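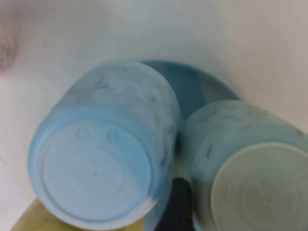

Plastic cups still taste of detergent after the dishwasher

flullow_flat
7 September 2023

We moved into a unit with a Rovari dishwasher. Plates and glasses come out fine, but anything plastic tastes soapy. I use one tablet on the 30 minute cycle. The water here is quite soft, if that matters. Do I need to throw the plastics out?

talavera748

No need to bin them. Soft water needs less detergent and a full tablet is too much for a short wash. Switch to powder and start with half the scoop. Then turn the rinse aid down - ours was set to 5 from new and the taste went once I dropped it to 2. Check the filter as well. Run one empty hot cycle with 400 mL of white vinegar in a bowl on the top rack, and don't put any detergent in with it.
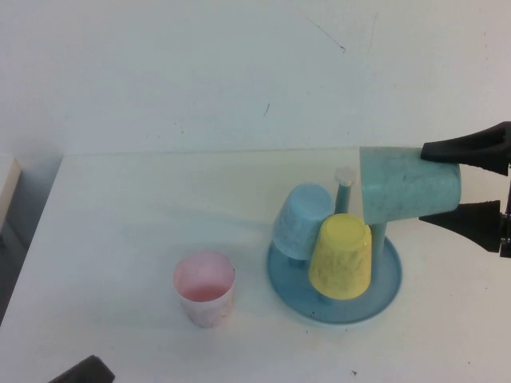

Cups upside down on a drying rack, light blue base tray.

If they still smell, soak them overnight in warm water with a spoonful of bicarb, rinse, and air dry before they go back in the cupboard.

kovico

Same problem here last December. Just wash the plastic by hand.

Grey_Kettle

Agree about the tablets. Some say on the box not to use them on quick cycles - the outer film doesn't always dissolve in time. Try the normal program first, it costs nothing to test.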